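December
Rokeya Abeysekara

Section 4. Setting up a sorting day for wartime letters

For branches running the Kerar letters program on their own for the first time. Read section 3 (talking to families) first. If you haven't, go back.

4.1 Before anyone arrives

1. Get the key to the Kennedy room the night before. It opens at 7 am, the kettle takes ages.
2. Tables out, chairs on one long side only. People reading over each other's shoulders is how pages get mixed.
3. Blinds down on the sunny side. Old ink fades and some of it has faded plenty already.
4. Hands washed and properly dry. No cotton gloves for paper, you can't feel a tear starting. Gloves for medals and photographs only.
5. Pencils only. Collect the pens at the door, yes all of them.

Caution: no food or drink past the coat rack. Tea goes in the hall.

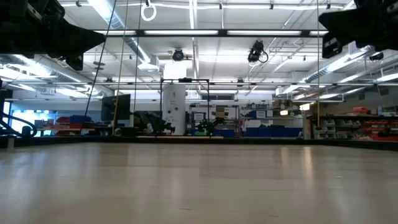 Do we need the family there when we open a bundle?

The first time, please try. Often it's the grandkids who know that "Auntie" was a neighbour, or that the Botine postmark means a hospital and not the front. If they can't come, get the signed loan form and ring them with a list of what was in the bundle before you go any further.

4.2 Opening a bundle

1. One bundle per table. Finish it, box it, then fetch the next.
2. Write the loan number on a slip before you untie anything.
3. Note how it was tied. Ribbon, string, bootlace. Keep the tie, it goes in the envelope with the slip.
4. Leave the order alone. Even if it looks wrong. Somebody's mother may of put them that way in 1919 and that's part of the record.
5. Letters out of envelopes only if they slide out. Stuck ones go in the STUCK tray for Hemant.

Note: the tray lables wash off, redo them in pencil.

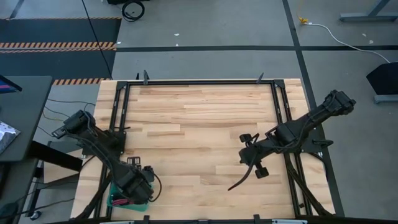 Thin paper is the worst of it, the field service sheets especially, and most damage on a sorting day comes from sliding them about. Lift with a card underneath. Put clean blotter down first, the full width of the work area. A tabletop made up of wooden strips, like this one, needs it as much as any other, so don't skip it for looking smooth. Change the blotter at lunch. Change it sooner if a page has shed red rot or rust from an old pin.

4.3 Numbering and listing

1. Number on the back, bottom left, soft pencil, small.
2. Loan number, dash, item number. So the third item of loan 13 is 13-3. Not 13.3, not 13/3, the list won't sort.
3. Copy names exactly as spelled. If he spelled his own brother two ways, list both.
4. Dates same rule. "Sunday after the show" is a date, write it in.
5. No more than 200 items in a box. Lillden boxes are the flat grey ones, don't mix with the tall ones.

Caution: do not transcribe on the day. Tempting. You'll get 2 letters done and leave a whole table waiting.
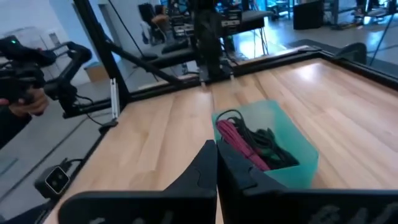 Transcribing happens later, from the copies, and in pairs. One reads, one types, swap when your eyes go. Anything you can't make out gets square brackets and a question mark. Don't guess at place names, send them to Hemant Upadhyay with the item number and he'll try the war diaries. He has 2,000 names in his list now and is faster than any of us.

4.4 Packing up

1. Count slips against the list. Sign it, second person signs too.
2. Boxes to the cupboard, lid side up, key back in the tin.
3. Condolence letters and telegrams: seperate folder, marked. Families get asked before these are shown at any service or read out loud. Every time, even if they said yes last year.
4. Blinds up, heating off.

Missing slip? Don't leave. Check under the blotter first, then see 5.2.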